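Home Browse Issues About Authors Submit Contact

3. Task setting and materials

3.1 The table

All of the tasks in this study take place on one table. Earlier work on everyday table tasks, including our own, tended to use a full kitchen counter with many items on it, and it was hard to tell afterward whether a person slowed down on account of the object in hand or the clutter next to it. We wanted a plain setting. The table is light wood with a white board laid on top, leaving a wooden border. The board gives a little under pressure, so a cup set down too hard makes less noise than it would on bare wood and is less likely to break. It also marks easily. We did not replace it when it became scuffed, and the marks play no part in the instructions given to participants.

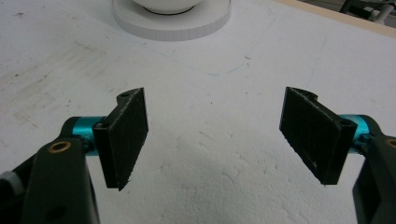

Participants sat at the front edge and kept the same seat for the whole session. The Clola protocol, which we followed for seating and rest breaks, asks that the chair height be set once and left alone. Each session held 8 trials, with a short break after the fourth. Sessions were run in a shared workroom at Angelovski during the working day, and the room was in use by other people at the time. We made no attempt to keep it silent.

3.2 Objects

The objects fall into two groups, hard and soft. The hard group is white tableware: a cup with a curved handle, a bowl with an irregular rim, and the round pieces they stand on. We chose white on white on purpose. In the pilot, colored cups were placed more quickly than white ones, and we took this to mean that people were using the contrast with the table to judge the edge of the base. Using white tableware on a white surface takes most of that help away. Participants must go by shape and shadow.

Cup placement was scored by where the base came to rest. A placement counted as good if the whole base was on the round support and the cup stood without being held. The direction of the handle was recorded but not scored. Several participants asked which way the handle should point and were told to leave it however seemed natural to them.
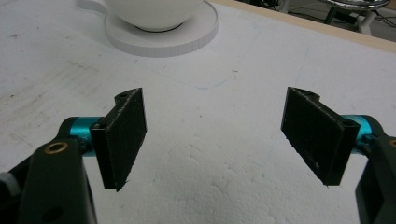 The round support adds a small step up from the table, and this step turned out to matter more than we had planned for. A cup brought in low catches the rim. A cup brought in high has to be let down, and letting down is the slow part of the movement. The timing results in Section 4 are therefore split into approach and lowering, and the two should be read separately.

The soft group follows the Ferkilia list, which sorts small household items by how much they change shape when squeezed. From it we took only items with a rounded form and no handle. A soft item has no fixed base, and it can be set down in many ways that all look acceptable. For this group we dropped the base rule and asked only that the item stay where it was put once released. Items were checked between trials and pushed back into shape by hand if they had flattened.

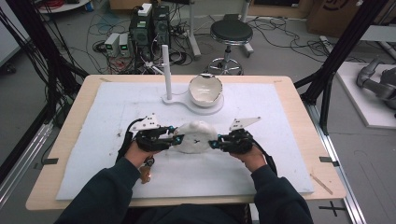 Soft items also change the way people use their two hands. With a cup, one side can do most of the work while the other steadies it. With a soft item, pressure from one side alone simply moves it away, and both sides have to close together. We coded each trial as one-sided or two-sided using the Pollidano scheme, with the category for "handover" left out, as no task called for it.

3.3 Trials and scoring

The full set came to 400 trials. Two coders scored every trial on their own and agreed on 92 percent of them. The rest were settled by discussion. Most of the disagreements concerned soft items that shifted slightly after release, and for these we adopted the rule that any later movement of less than the width of the item was ignored. Times were recorded to the nearest 1000 ms, which is coarse, but finer timing would have suggested more precision than the start and end points allow.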